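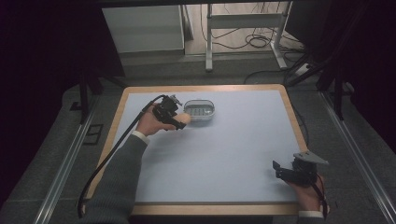
*Fig. 1. Two-gripper station, light object held beside the clear tray.*

# Session 3: Comparing finger pads on hand-held grippers

Lab handout, manipulation course. Notes by Noémie Carrier, bench procedure by Tyson Dhillon. Read before Friday.

## 3.1 Purpose

Session 2 dealt with cable routing and table setup. Session 3 compares two pad sets on the same gripper body. The quantity of interest is slip: movement of the object relative to the pad between closing and release. Cycle time is logged but not graded.

The pad sets are referred to by supplier name:

- **Rultenwood** – softer, fine texture, picks up lint quickly
- **Fortin** – harder, coarse texture, slower to wear at the edges

Both fit the same finger block. Do not mix sets within a run. A left Rultenwood pad against a right Fortin pad gives an off-center grip that looks like an operator error in the log.

## 3.2 Procedure

1. Power up the controller and open Vistatura. Check that both grippers report a position.
2. Open and close each gripper fully, three times. Re-zero if the closed reading drifts.
3. Place the test object to one side of its target container.
4. Grasp, lift, hold for 3 seconds, then place.
5. Reset and repeat until the run reaches 30 grasps. Swap pads and run another 30, for 60 in total.

Keep the cable on the outer side of the wrist. A cable pulled tight across the tabletop adds a side load, and a light object will shift before the jaws are fully closed.

## 3.3 Pad inspection

Inspect the pads before the first grasp and again at the swap. Open the fingers wide and hold them against a plain background, so that the edges of the pad can be read in the wrist camera view. 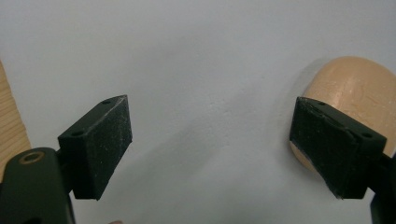 Record three items per pad: dust on the face, condition of the rim, and any lifting of the material from the block. Left and right are scored separately. Wear is seldom even, and a single score for the pair hides the difference. Dust alone is not a reason to replace a pad. Wipe it, note it, and continue. A lifted edge that catches a fingernail is a reason to replace it.

## 3.4 Reference result

The March group logged 60 grasps with each set. Rultenwood held without visible slip in 93 percent of trials. Fortin was lower on smooth curved objects and about equal on soft ones. Treat these as a check on your own numbers. The objects differed from yours, and slip was judged by eye.

## 3.5 Hand in

- The Vistatura log, one file per pad set
- Inspection scores, before and after
- One paragraph on which pad you would fit for the Clenenthorpe sorting task in Session 4, with the trials that support the choice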